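The Long Way to a Small Cup

I own a coffee machine that does one thing, and I have become its cleaner. It stands on a white table, a glossy black cylinder with a polished silver band and a dark red spout, and it looks like it was designed by someone who had never met a crumb.

My friends at Pidasetti, the coffee bar where I used to spend my mornings, warned me. A cup there takes 80 seconds and someone else wipes the counter. At home I allow 10 minutes, most of them devoted to a rag. The steel tray underneath is a mirror, and it reports every fingerprint I have left since April.

Then there are the accessories. I started with a mug. I now have 13 items living around the spout, among them a round-bellied glass vessel, a slotted grate and a strainer basket in fine steel mesh, which I have been known to hold up to the light like a jeweler with a doubtful stone. 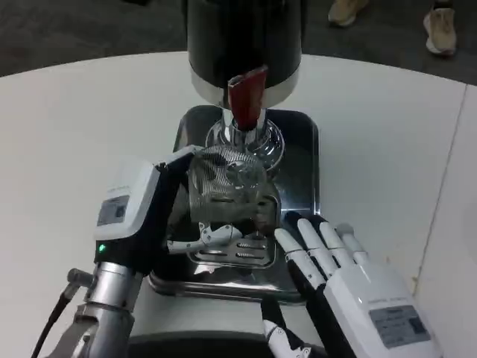 What Goes Under the Spout

Everything, eventually. The glass vessel is pretty and shows off its contents. It is also a funnel, with a funnel's views on staying clean. For everyday use I have come around to the glass cup in its wire sleeve, a cage of thin upright wires that makes breakfast look mildly dangerous. You can watch the brown stuff through the stripes, and you have something to hold besides glass.

Piret Org, who runs the secondhand kitchen store Gulham, tells me the sleeve is what people come back for. They lose it, mourn it, and pay for another. She once sold a customer three in a single winter – he kept putting them away "somewhere safe."

Her advice on mesh is short: rinse it right away, tap it dry, and never leave it overnight in the sink. I have followed the first two.

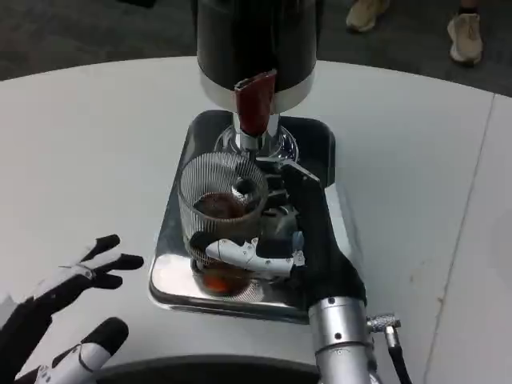

Words by Afshin Zarei
Home & Table, 17th December

The grate is another matter. Its long oval slots catch whatever misses the cup, and a toothbrush is the only tool that fits them. Mine is labeled, after an incident.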